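4.2 Lettering as a welcome

When we began visiting the shared workrooms in Nustgate and Godley, we expected to write mostly about furniture and opening hours, and in truth a good part of our notes is still about chairs. But the longer we sat with our notes, the more we found ourselves drawn to the homemade signs. People who would never call themselves designers had cut, painted and pinned up letters with a great deal of care, and they were glad (often delighted!) to talk about them over a cup of tea.

Of the 60 signs we recorded, 19 used a different color for every letter. We had put this down to whatever scraps were in the box, and sometimes that was the whole story, but several makers at the Fitzsimmons rooms told us they had spent a whole afternoon moving letters around before they were happy with the order. Size mattered to them too. A short word set large was felt to be friendly from across the room, while a smaller word above it could be read on the way in (see Figure 4).

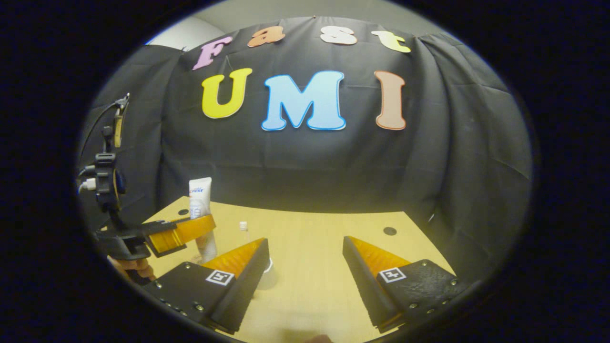 306

Figure 4. Foam-cut letters in two rows on black fabric, the lower row larger.

Dark cloth came up again and again in our talks. It is cheap, it folds away into a drawer, and pale colors show up well on it - one maker in Godley called it "the blackboard you can pin things to," and we have borrowed the phrase ever since. Creases bothered visitors far less than we had guessed. Uneven spacing was mentioned more, though usually with affection, and a leaning letter was taken by most as a sign of a human hand.

The Kemance library, where signs are ordered from a print shop, makes a useful comparison. Its signs were easier to read at a distance, but visitors there rarely brought them up unless we asked. We return to this difference in the next section, where we look at who gets to change a sign once it is up.

Comments (3)

We used the same black cloth at our library for years and it holds pins beautifully. Lovely paper.

Did you ask anyone about color blindness? Pale yellow beside white is hard work for me.

Would love to see the Kemance signs as well, if you have them.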